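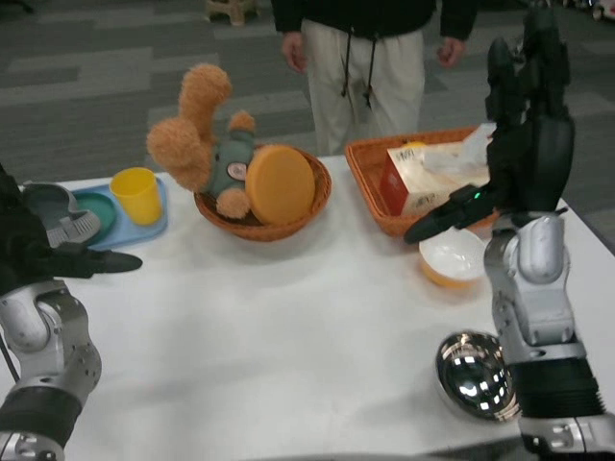 Akach Book Two runs 192 pages and collects the second half of Halina Krawczyk's salt mine serial. I read the first book in June and had forgotten most of it. The recap page helped a little.

The opening chapters are slow. Two of them repeat the flood from a different side, and the second adds nothing.

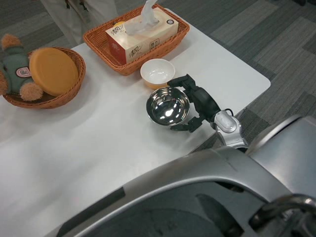

Amna Bangash disagrees and thinks the repeat is the best part – "you finally see what the brother saw," she wrote under my last post. Maybe so. I wanted fewer pages of it.

Things pick up once the crew reaches Domden. Sohail Usmani's inks are heavier there,

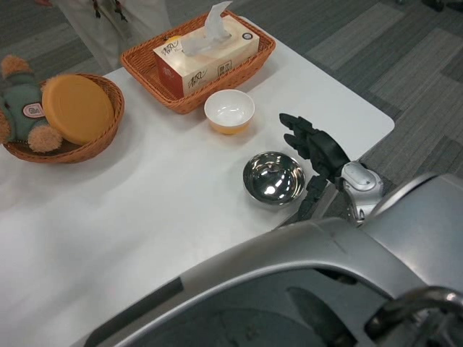 and the night pages print well on the matte stock. Lettering is small in the letters-home sections. The binding is glued and loses some art in the gutter on the double spreads.

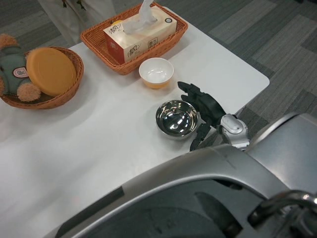
Photo: Ghazala Bajwa

Extras are 22 pages of pencils and a short script sample. Brulmont charges 30 dollars for the paperback, a bit high. Buy it if you own Book One.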